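Shared kitchen at Dorkoro changes how cutlery is stored

The shared kitchen on the ground floor of the Dorkoro building has begun sorting its cutlery by type, replacing the mixed drawer in use since the kitchen opened. The new arrangement applies from July and covers all 11 tenant groups with access to the room.

Under the old system, spoons, chopsticks and serving tools went into one deep drawer beside the hob. A stock check in the spring recorded 309 loose pieces in the drawer and in two overflow tubs. Xolani Ndlovu, who manages the building's common areas, said many of the chopsticks had no partner and a number of plastic spoons were cracked at the neck. These were withdrawn before sorting began.

Work is carried out on the dining table. Containers are emptied on to the cloth, the pieces are separated by type and material, and each group is then placed upright in a holder. Long items go in first so that they stand against the sides.
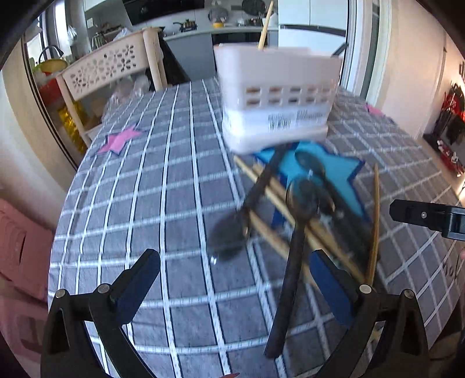 Black spoons and wooden chopsticks on the table, with the white cutlery basket above.

Two kinds of container are in use during the trial. The first is a white plastic cutlery basket with slots below the rim, which let air reach the contents. The second is a square paper cup holder with inner dividers, normally kept for hot drinks. The paper holder was added after users asked for a container that would keep short and long pieces apart without a fixed insert.

Both types have limits. The basket is light and can tip if all the heavy pieces are placed on one side. The paper holder stands firmly on a flat surface but must be kept away from the sink, and only fully dried cutlery may be put in it. Ndlovu said the paper holders would be replaced when the corners softened and that no attempt would be made to clean them.

Kitchen users have been asked to follow the same order when putting items away. Wooden chopsticks are paired by length and stored with the narrow ends up. Plastic spoons are stored with the bowls up, so that the handles take up less room at the base. Metal ladles and serving spoons may share a compartment with chopsticks until a separate rack is fitted.

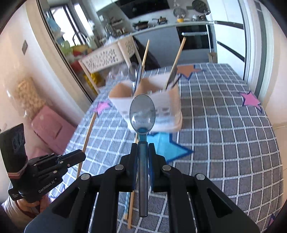

Dilani Bhattacharjee

The rack is the main item outstanding. A quotation has been received from Oosthuizen, the joinery firm that fitted the worktops, for a wall-mounted unit with 16 compartments. It would be fixed at shoulder height and would take the longer serving tools as well as the everyday pieces. The price has not been released. Approval depends on a check of the wall behind the tiles.

Drita Dimitrov, who runs a lunch club in the kitchen, said the sorted containers had shortened the time needed to lay the table, but that pieces were still being returned to the wrong compartment after evening bookings. She has asked for labels on each holder in letters large enough to read from the far side of the table.

The old drawer will be kept for tea towels and oven gloves. Tenants who have left their own cutlery in the kitchen should collect it from the building office before the end of the month. Unclaimed pieces in good condition will be added to the shared stock.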